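Rapport d'avancement, lot 2 : manipulation de vaisselle
Programme « Tâches courantes », convention 2207
Destinataire : direction de Nutmont
Rédaction : Habibur Samarakoon, Climlow
Août 2020

Objet du rapport

La convention nous demande de dire si un bras de série, équipé d'une pince ordinaire, peut prendre en charge une partie du débarrassage et du rangement de vaisselle dans les cuisines collectives du site de Millet. Le rapport remis en mars promettait une première réponse pour l'été. Notre réponse est non, pas en l'état, et je ne crois pas qu'un trimestre de plus suffise à la changer. Les pages qui suivent expliquent pourquoi, et ce que nous proposons de faire du budget restant.

Je précise d'emblée que le lot a été exécuté dans les délais et que le matériel commandé a été livré. Le retard dont il est question plus loin concerne les résultats.

Travaux réalisés

La table d'essai est couverte d'un tissu vert uni, choisi parce qu'il se distingue bien des couleurs vives de la vaisselle. Les pièces sont des bols, des assiettes et des gobelets en plastique, légers et sans motif. Il faut garder ce choix en tête à la lecture de tout le reste : c'est à peu près le cas le plus favorable qu'on puisse construire. Une cuisine de Millet, à l'heure du service, offre de l'inox mouillé, de la faïence blanche sur plateau blanc, des verres transparents et des restes de sauce.

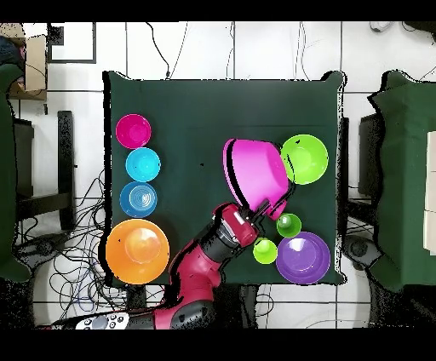
La prise par le bord reste le point dur du lot. Un bol n'a pas de poignée, et la pince n'a pas d'autre choix raisonnable que de serrer la paroi entre ses doigts. Tout le poids de la pièce se trouve alors d'un seul côté. Avec le grand bol rose, la pièce se présente sur la tranche, ouverture tournée de côté, tenue par son seul bord. Pour une pièce vide, passe encore. Qu'on y laisse un fond de soupe et l'exercice change de nature. J'ai vu circuler en interne des comptes rendus où cette posture était appelée « saisie stable ». Je préfère écrire que la pièce est tenue, sans plus. Il reste à la reposer à plat, dans un espace que les voisines lui laissent, et c'est une opération que nos procédures de réglage ne traitent encore que pièce par pièce.

Nous avons travaillé sur deux familles de consignes. La première porte sur l'alignement des bols sur un côté de la table, la seconde sur le déplacement d'une pièce large au milieu des autres. Chaque séance dure 30 minutes, mise en place comprise. L'opérateur garde en permanence la possibilité d'arrêter le bras, et il s'en sert plus souvent que nous ne le souhaiterions. Je n'ai pas reporté de taux de réussite dans ce document. Les critères ont changé en cours de lot, et un pourcentage calculé sur des définitions successives donnerait une fausse assurance à qui le citerait ensuite en réunion. 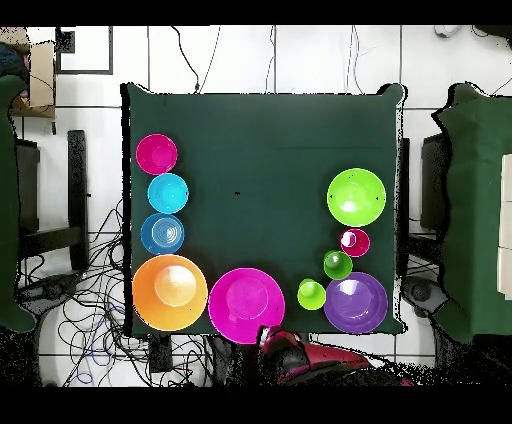 Fig. 2. Table d'essai : bols, assiettes et gobelets en plastique répartis surtout à gauche, en bas et à droite, centre dégagé.

Ce que nous savons et ne savons pas

La localisation des pièces ne nous inquiète pas beaucoup, tant que les couleurs sont franches et que rien n'est empilé. Les nuages de points comportent des trous et des bords bruités, mais le traitement s'en accommode en général. Nous ne savons pas ce qu'il en sera avec de la vaisselle blanche ou brillante. L'essai était prévu au lot précédent, puis repoussé. Je demande qu'il ne le soit plus.

L'encombrement du bras est un problème plus sérieux. Dès qu'il s'étend au-dessus de la table, il masque une partie des petites pièces pour une vue prise d'en haut. Un employé se penche, déplace une assiette du revers de la main, reprend. Le bras, lui, doit se retirer ou travailler de mémoire, et cette mémoire ne vaut que si personne n'a touché à la table entre-temps. En cuisine, quelqu'un y touche toujours.

Vient ensuite la question du rythme. Même en supposant la prise résolue, rien dans ce que j'ai observé ne permet de soutenir qu'un poste équipé irait plus vite qu'une personne seule. Il faut ajouter l'installation, les câbles au sol (inacceptables dans un local lavé à grande eau), l'étalonnage et la présence d'un agent formé. Le calcul économique joint à la demande initiale ne comptait aucun de ces postes. 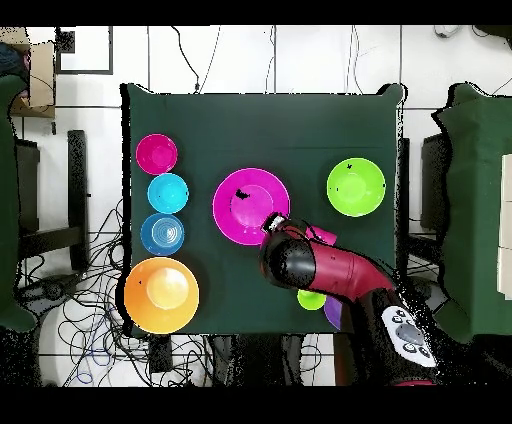 Rajitha Abeysekara conteste cette lecture et a souhaité que son désaccord figure au rapport : à son avis, on juge l'ensemble sur la partie la plus difficile, alors qu'un bras qui saurait seulement pousser et regrouper les pièces vides, sans jamais les soulever, rendrait déjà service en fin de ligne. Il faudrait, selon cet avis, cesser de copier les gestes d'un plongeur et revoir le plan de travail autour de la machine.

L'argument est recevable, et je le transmets volontiers. Je note tout de même qu'il déplace la promesse. Nutmont a financé un outil capable d'entrer dans des cuisines existantes. Si la cuisine doit être refaite pour l'outil, la comparaison honnête se fait avec un convoyeur et un bac de tri, deux équipements disponibles sur catalogue et dont la maintenance est connue des équipes de Millet.

Difficultés de gestion

L'accord de mise à disposition avec Zalerbridge arrive à échéance avant la fin du lot suivant. La reconduction a été demandée, sans réponse à ce jour. Par ailleurs, la formation du second opérateur n'a pas commencé, faute de créneaux, ce qui fait reposer toutes les séances sur la même personne.

Suite proposée

Nous demandons l'autorisation de suspendre les essais de saisie pendant environ deux mois et d'affecter ce temps à trois points : essais de localisation sur vaisselle blanche et sur inox, relevé des durées réelles sur un poste de débarrassage à Millet, étude d'une pince à doigts plus longs et plus souples. Les crédits de déplacement non consommés couvrent le relevé sur site. La pince ferait l'objet d'un devis séparé.

Nous déconseillons toute démonstration publique avant que ces points soient traités. Une assiette en plastique vide déplacée devant des visiteurs sera comprise comme une vaisselle faite, et nous passerions l'année suivante à corriger cette impression.

Le relevé des dépenses et la liste du matériel sont transmis séparément au service des conventions.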